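6 Grip loss and fault 206

6.1 Scope

This section covers loss of grip during two-handed work with a pair of hand-held grippers connected to the Graron recording unit. It applies to unit software supplied from November onwards. For faults on the charging dock, see section 8. For loss of position tracking, see section 7.

Grip loss is reported as fault 206. The fault is raised when the measured opening between the fingers changes while the trigger is held still, and the change lasts longer than 800 milliseconds. A shorter change is written to the log as an event and the recording continues.

Fault 206 doesn't tell you whether the object has fallen. It reports finger movement only. A plate can slide a long way between the pads with no change in opening, and in that case no fault is raised at all. See 6.6.

6.2 Safety

WARNING. Do not reach between the fingers of a gripper while the trigger is held. Release the trigger and open the fingers fully first.

WARNING. Do not try to catch a falling plate, glass or knife with the free hand or with the second gripper. Let it fall. Most of the hand injuries reported to Aravena Support under this fault were cuts from catching broken or breaking crockery.

CAUTION. Ceramic and glass items may carry hairline cracks after a drop, even where no damage shows. Withdraw the item from use.

CAUTION. Do not clean the finger pads with solvent or with kitchen spray. Use a damp cloth with no detergent and allow the pads to dry for 10 minutes before fitting them.

Wear closed shoes when working with breakable items. Lirasitz cut-resistant liners may be worn under the handles, in which case the trigger travel must be set again (see 4.3).

6.3 What to do when fault 206 appears

The status lamp on the recording unit turns amber and the unit gives two short tones. The recording is paused but not closed.

1. Stop moving. Keep both triggers as they are.

2. If the object is still held, lower it until it rests on the work surface. Move both grippers together.

3. Release the left trigger, then the right trigger.

4. Draw both grippers back from the object and put them down in their rests.

5. Read the fault line on the unit. It shows the code, the side (L or R) and the opening in millimetres at the time of the fault. Write these down before going on. The line is overwritten when the fault is cleared.

6. Press and hold PAUSE until the lamp goes out.

7. Choose MARK AND CLOSE to keep the recording with a fault mark, or DISCARD to delete it. A recording marked in this way is left out of the normal export unless "Include faults" is ticked.

Note. Do not choose RESUME after a drop. RESUME is meant for a false alarm where the object has not moved.

If both sides report fault 206 at the same moment, go directly to 6.5. Two pads rarely fail together, and the usual cause is the cable or the zero setting.

6.4 Checking the pads and fingers

Carry out these checks on the side shown in the fault line, then repeat them on the other side.

1. Switch the gripper off.

2. Open the fingers and look along both pads. Replace the pads as a pair if a rib is torn, flattened or lifting from its backing.

3. Press each pad sideways with a thumb. A pad that creeps on its finger has lost its adhesive. Do not glue it back. Fit a new pair from the Plasance spares pack.

4. Wipe the pads as described in 6.2.

5. Close the fingers slowly on a sheet of plain paper and pull the paper by one corner. It should resist evenly. If it swings round, the fingers are not meeting squarely.

6. Check that the body screws are present and seated. Tighten by hand only, using the driver supplied.

7. Switch on and wait for the steady lamp.

Pads wear faster on unglazed rims and on the foot rings of bowls. Where the same items are used every day, check the pads at the start of each shift and change them on Friday whether or not a fault has been raised.

Flour, washing powder and starch from new textiles all reduce grip. They are difficult to see on the pad. If a fault comes back shortly after cleaning, check what the objects have been standing on.

6.5 Setting the zero

The recording unit works out the opening from a stored zero. If the zero is wrong, the unit may report movement where there is none, or miss movement that has taken place.

1. Remove any object from the fingers.

2. Open MENU, then GRIPPERS, then ZERO.

3. Select L or R.

4. Close the fingers fully and hold. Do not squeeze harder than is needed to bring the pads together. Over-squeezing compresses the pads and gives a false zero.

5. Press SET. The unit gives one tone.

6. Open and close the fingers five times. The display must come back to 0 each time, give or take one count.

7. Repeat for the other side.

If the display does not return to 0, check the connector at the handle. Unplug it, look for bent pins, plug it in again until it clicks and repeat from step 2. If the result is the same, swap the left and right cables. A fault that moves with the cable is in the cable. A fault that stays with the gripper is in the gripper, and the gripper must go back for repair.

Set the zero again after every change of pads. The most common entry in the returns record is a gripper sent in as faulty after new pads were fitted and this step was missed.

6.6 Plates and other thin, round objects

Plates account for more grip loss than any other household object. Two patterns occur.

Rotation. The plate is held at one point on the rim and turns about that point under its own weight. The opening between the fingers hardly changes, so fault 206 may be raised late or not at all. The first sign is usually a slow swing seen by the operator.

Roll-out. The pads are too near the edge of the rim. As the plate is tilted, the rim slope pushes the fingers apart and the plate leaves the pads. Fault 206 is normally raised, but the plate may already be falling when the tones sound.

To reduce both, use the second gripper as a stop against the edge while the first carries the load.

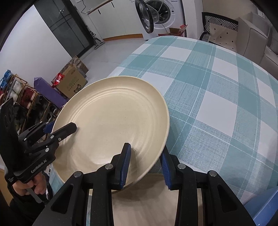 Figure 6-2. Round plate tilted above the table: lower rim pinched between the ribbed pads of one gripper, small pad of the second gripper pressed against the left edge.

Procedure for tilting a plate:

1. Place the plate flat, with part of its rim over the edge of a folded cloth or stand so that a finger can pass beneath it.

2. Bring the carrying gripper in from the near side. Set one pad above the rim and one below it, with as much of each pad on the plate as the shape allows.

3. Close the fingers and wait for the reading to settle.

4. Bring the second gripper to the side of the plate and touch the edge lightly. Do not push.

5. Raise the plate with the carrying gripper. Follow with the second gripper and keep contact all the way.

6. Tilt slowly. If the plate begins to turn, lower it. Do not correct the turn in the air by pushing harder with the second gripper – this adds to the side load on the carrying pads and may start a roll-out.

7. To finish, lower the plate until its edge meets the surface, lay it down, then take away the second gripper before opening the first.

Keep the height above the surface as low as the task permits. Use a padded surface or a thick cloth for practice with any new item. A smooth tablecloth can travel with the plate when it is set down, so fix the cloth at the table edge if this is seen.

Wet plates must not be lifted with this method.

6.7 False alarms

Fault 206 may be raised with no loss of grip in the following cases.

Soft objects. Sponges, folded towels and bread go on compressing after the trigger has stopped. Set OBJECT TYPE to SOFT before recording.

Trigger creep. The operator's finger relaxes during a long hold. The log shows the trigger value falling together with the opening. Shorten the hold or adjust the trigger spring (see 4.4).

Knocks between grippers. Contact between the two bodies can shake a finger enough to raise the fault. Where the hands must work close together, approach from different sides.

Do not lengthen the fault delay to get rid of false alarms. The setting can be reached from the service menu, but recordings made with a changed delay are rejected at import.

6.8 Reporting a repeat fault

Report the fault if it is raised three times on the same side in one session after the checks in 6.4 and 6.5 have been done. Send the following to Aravena Support, quoting form 44:

– the fault line as written down in 6.3, step 5
– the software version shown under MENU, ABOUT
– the object held and its material
– when the pads were last changed
– whether the fault moved when the cables were swapped
– the marked recording, if it was kept

Do not open the gripper body. Keep the removed pads in a bag with the side written on it and send them with the gripper if a return is requested. Leave the gripper out of service until a reply has been received.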